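Warkora Wool Store open day

The Warkora wool store opens to the public once a year, and this year it was on Nov 30, 2024. I had driven past the building for most of my life without going in. It sits on the rail side of town behind the silos, three storeys of brick with a sawtooth roof, and the name Toft is still painted along the southern wall in letters you can read from the highway.

Entry was a gold coin. Parking was in the paddock next door, which had been slashed but not very well, and anyone in a low car had to go slowly. I got there before ten and there was already a queue at the sausage sizzle.

The tours left from the loading dock. Our guide was Maham Marwat, who has worked in the building as a wool classer and now runs the stock side for Umex, the firm that leases the ground floor and half of the first. She handed out earplugs and told us to keep to the yellow lines. We needed the earplugs for one room only.

We started on the top floor. A wool store was built from the top down, she explained, in the sense that the show floor came first and everything else was arranged to feed it. Buyers wanted to look at wool in daylight, and they wanted that light to be even, so the sawtooth windows all face south. There is no direct sun on the floor at any time of day. In the sale season the bales stood in rows with the tops cut open and the buyers walked along pulling out handfuls. She said 600 bales on show was an ordinary sale and 700 was a big one, and that past 700 they had to use the landing.

The floor up there is worth the climb on its own. The boards are dark and slippery from lanolin and they have dished slightly along the old aisles. You can smell it as soon as the door is opened. Several people in our group took their shoes off to feel it, and Maham said most groups do.

From there we went down the back stairs beside the bale chute. The chute is a spiral of polished steel which drops through both floors, and it has been closed off with mesh at each level. Bales went down it at a fair speed. A man in our group asked whether anyone had ever ridden it and was told yes, many times, and that the mesh was there for a reason. The lift next to it is original and not in service. The insurance on getting it going again was quoted and that was the end of the idea.

The first floor was the part I had come for. Half of it is given over to the town's wool records, which were found in a tin trunk in the office when the Toft family sold up. The sale books are laid out in glass cases, open to pages with local properties on them. I found my grandfather's clip in one of them, 167 bales in a February sale, with the price per pound in pencil and a note beside it that says "tender, burry". He would not have liked the note. You can't turn the pages yourself but if you ask at the desk someone will put on gloves and do it for you.

The stencils are on the wall behind the cases. Every property had one for marking its bales, cut out of tin or zinc, and there are a lot of them, hung on nails in no particular order. It would be easier to find yours if they were alphabetical. Some have names on them that are still on letterboxes out our way and others I had never heard of. Tondar is there, which was cut up for soldier settlement and doesn't exist as a property any more.

The ground floor is the working part of the building. Umex cleans and tests greasy wool on one side and has a small finishing and textile room on the other. The scour line was running at a slow speed for the open day. Wool goes in at one end the colour of a dirty footpath and moves through a row of bowls, each one cleaner than the last, with rakes pushing it along. This was the earplug room. The water is the main cost, Maham said, followed by power, and the grease that comes off is drummed and sold on. She passed around a jar of it. It is yellow and stiff, like old margarine.

Testing was quieter. A core sample is taken from each bale with a long tube, and the samples are weighed, washed, dried and weighed again to get the yield. Fibre diameter is done by laser now. In the old days the classer judged it by eye and hand, and Maham had laid out 2 fleeces on a table so that we could try. One was finer than the other by several microns and most of us picked it correctly. She then put out another pair that were closer, and most of us didn't.
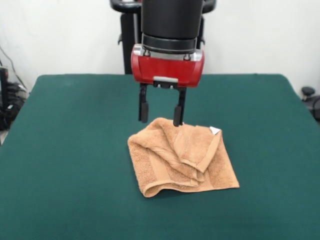

Bit disappointed you left out the baling press, which for my money is the best thing in the place. It's in the lean-to past the test room and you have to ask to see it. My dad worked on it in the seventies and reckons they could get through a bale every few minutes with a good crew. The lever is taller than I am.

I did miss the press, so thanks for that. Our group ran late and we were taken straight from the test room out to the yard, and I didn't know there was anything in the lean-to. I'll ask next year.

The yard had the usual stalls. The spinners and weavers had a good table and were letting children have a go at carding, which held up the queue but kept them happy. There was a dog demonstration at eleven and another at one. I watched the second one, and the sheep went everywhere except into the pen for the first few minutes - the younger dog was the trouble - before the older dog was sent in to finish the job. I bought a pair of work socks and a jar of lanolin hand cream from the Umex stall, and a slice from the cake table that was mostly icing.

Some practical notes for anyone thinking of going. The stairs are steep and there is no working lift, so the top floor is out for prams and anyone with bad knees. The ground floor is level all the way through. Wear shoes with some grip. Tours take a bit over an hour and the later ones fill up, so put your name down at the dock when you arrive. There are toilets in the yard and one inside near the test room. The card machine at the food stall was not working when I was there, so bring cash. The records desk closes an hour before everything else does.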